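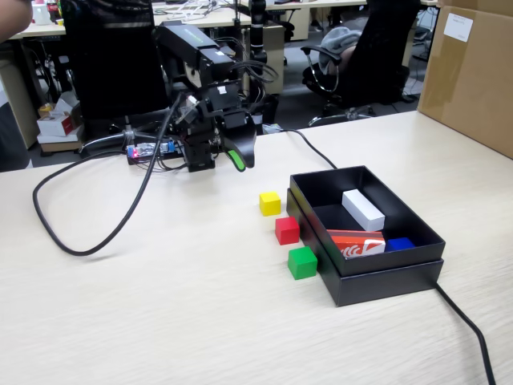
Siltadon writes packing plans for firms that put small things in boxes. That means spare parts, school kits, board games, samples, the odd bag of screws. We work out what goes in, where it sits and in what order, and we put it on one sheet of paper that a person can read at a packing table. We've been at it long enough to distrust most of what's said about the subject, including some of what we used to say ourselves.

There are 4 of us. Hnat Vakulenko started the company after several years of opening returns at a mail-order warehouse, and he still thinks a returned box teaches more than a shipped one. Teodora Jurić came in later to write the sheets. She throws out most of Hnat's adjectives.

## What we don't believe

We don't believe in the perfect layout. Software will draw you one in a few seconds, every block snug against the next, and it looks great on a screen. Then somebody has to get a hand in there. A layout that only closes if the last piece is turned just so will be packed wrong by mid-afternoon, and we'd rather waste a little space at the side.

We have doubts about inserts too. Foam and molded trays have their place (glass, mostly), but plenty of them were bought to make a half-empty box look full. Ask for a smaller box first. Your supplier may be less keen on that question than you are.

And we're wary of the word "system." A lidded box with the lid slid underneath as a tray is a fine way to work. The lid stays with its box and the table stays clearer. You can call that a system if you like. We call it putting the lid somewhere.

## How we test a plan

On a table, with colored cubes standing in for parts, plus a few longer blocks and whatever printed carton is the right size. Cubes are easy to tell apart across a room, and when the green one is still sitting beside the box at the end of a run, there's no arguing about which step got skipped. We've tried doing this with drawings. Drawings always fit.

We look at the flat items first, then the long ones, then the small stuff that slides into corners. Each plan gets at least 3 packing orders, and the client's own order is always among them. Sometimes theirs is the best one, and then we say so and the bill is short.

Green is outside the box here, with red, yellow and blue already in. The long white block lies behind the yellow cube and the red-and-white carton is flat at the front. Would we send that plan to a client? Not yet. We'd want to know where green goes and whether you can reach that spot without shifting the carton.
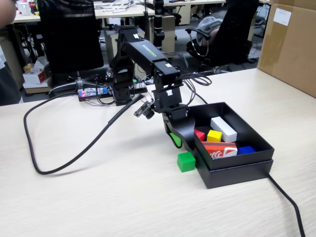 ## Who we've worked for

Windus sells replacement hinges and asked us to cut their packing sheet, which ran to 26 steps. Several of those steps told people to check the step before. The one we left them with is much shorter, and we won't claim it changed their lives. They had fewer complaints by October, but they'd also changed carriers, so make of that what you will.

Sutanto makes classroom kits. We told them their box was too big. They kept the box, for reasons to do with shelf space that we still find thin, and we wrote the best plan we could for it.

## What you'd get from us

- A look at your current box, packed by your own people
- A one-page sheet in plain words
- A second look after the first run of up to 40 boxes
- A straight answer if we think you don't need us

We don't sell boxes, tape, labels or training days. We take no commission from anyone who does.

## Where to find us

We're in Monham, over the print shop. Mornings are better than afternoons. Bring a packed box if you can, and please leave it the way it came off your line. We can tell when it's been tidied for the visit.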